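**Workplace Cleaning and Care, Allov course reader. Draft text, February 15, 2020. B. Soylu**

# Chapter 11. The Working Desk

Read before the practical. Bring the cloths from last time, the dry ones and the damp ones, in seperate bags.

Up to now, empty rooms. Floors, glass, stairs, the Brosley kitchen. Nothing on the surfaces but dust and whatever you spilled yourself. A desk in use is a different job. Somebody was sitting there and is coming back, and half of what's on it looks like trash and isn't, and the other half is trash and they've stopped seeing it.

So this chapter goes slower than the last one. Fewer products, more looking.

What you should be able to do by the end:

- sort a desk into trash, stays, and ask
- clear the loose stuff without shifting anything plugged in
- clean a keyboard, a screen edge and a dark desktop in the right order
- write a handover note somebody will read

## 11.1 Trash, stays, ask

Three piles, in your head. Not on the desk, you don't have room for piles on the desk.

**Trash** is smaller than you think. Used tissues. Wrappers. Dried-up wipes. Anything crumpled with a mark on it. Paper with writing on it is never trash, even balled up. It goes under ask.

**Stays** is anything with a cable, anything with a light on, anything holding something else up. Keyboard, monitor, stands, chargers. You clean around these first and move them last, if at all.

**Ask** is the rest. Containers mostly. Bottles, jars, boxes, lids with no bottle. At Kahraman we had one rule for containers and it still works: if you didn't put it there and it isn't in the bin, it has an owner.

Tissues first, every time. They shed. Leave one by a keyboard while you wipe and you'll be picking white fluff out from between the keys for the rest of the shift. Pinch it from the top, lift straight up, into the bag. Don't drag it. On a black desk the drag shows.
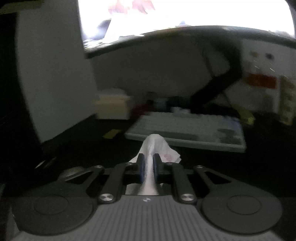
Gloves on for this part, off again before you touch a screen. Glove powder on a screen edge is miserable to get off. If you've only got one pair with you, do all the trash on all the desks in the room first, then come back around bare handed and washed.

Boxes: leave shut. A box next to a keyboard might be full or empty, you don't find out by opening it. Lift, wipe under, put back the same way round.

## 11.2 Looking before lifting

Stand where the chair is. Hands down. Look left to right along the back of the desk, then left to right along the front. Takes no time and you will skip it the first week, everybody does, then you'll tip something over.

What to look for at the back:

- cables, and where they go. Follow each one with your eyes to the outlet
- small lights. Green, red, whatever. Something lit is something running
- the foot of the monitor arm, if there is one, and anything tucked in beside it
- small metal bits. They look like nothing and somebody will want them back

What to look for at the front:

- anything lying on its side
- anything that could roll
- damp spots, crumbs, rings from cups

A note on light. If the screen's on and the room lights are low, you can see the screen and not much else. Your eyes set themselves to the bright thing and the desk goes to mud. Dark objects on a dark desk are the worst of it. Turn the room light on. If you can't, there's someone resting or whatever, use a small lamp pointed down and away from the screen. Leave the screen on. Leave what's playing playing. You don't pause other people's shows.

## 11.3 Containers

Clear ones get people into trouble. A clear jar on its side is easy to miss and easy to knock, and it doesn't need much of a knock. Stand it up before doing anything else near it. Check for a lid. No lid near it, look behind the keyboard, then the floor, then stop looking and put it in the note.

Bottles with caps on, fine, check each cap is tight and leave them in the order you found them. Same label doesn't mean same stuff inside. People refill.

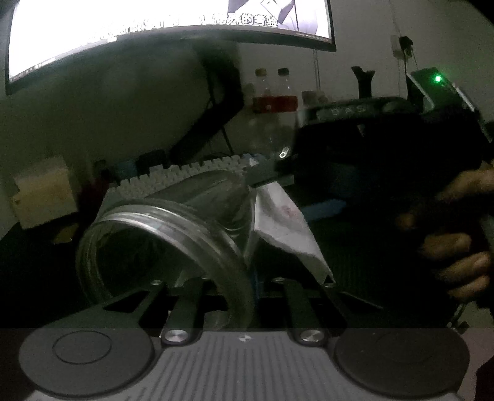
Never pour two leftovers together. Never sniff to find out. If a bottle has no label at all it goes in the note as "bottle, unlabeled, left of arm" or wherever it was, and you don't shift it further than the width of your cloth.

Food jars you can rinse if you've been told to. *If you've been told to.* I once washed out a jar at Tralard that had been somebody's sourdough starter for two years. She was very nice about it. I still think about it.

## 11.4 Order of work

Dry before damp, back before front, high before low. You know this from Chapter 2, it just has to fit in a smaller space.

1. Loose trash out.
2. Anything lying down, stood up.
3. Dry cloth along the top edge of the monitor, then the arm from top to bottom. One hand steadying the screen. The elbow on these arms collects dust and everybody misses it.
4. Dry brush over the keyboard, away from you. Don't turn it upside down and bang it, whatever your cousin says.
5. Damp cloth, well wrung, on the desktop. Lift, wipe, replace, one thing at a time.
6. Dry cloth after it. Black surfaces streak, so go with the long side of the desk and check from low down.
7. Keyboard back at the angle you found it. If it was crooked, crooked.

Cable channels on the wall get a dry cloth only. Outlets and plugs, nothing. Dust you can see on a plug goes in the note and the site person deals with it.

Sprays: not on a desk. Onto the cloth, away from the desk, then wipe.

## 11.5 The note

Short. What you found, where, what you did. Use "left" and "right" as seen from the chair, always from the chair. No opinions about how people live.

Good: *Jar on its side by keyboard, stood up, no lid found. Two capped bottles behind, not moved.*

Bad: *Desk very messy!! please keep tidy.*

The full note form is on page 207 with the others. Copy it out by hand once, it sticks better.

## Before the practical

Take your own desk or the kitchen table, as it is right now, don't tidy first. Sort it into the three kinds on paper. Then have someone you live with do the same list without seeing yours, and compare. The differnces are what we'll talk about first.

Then turn to 11.6, keyboards in detail.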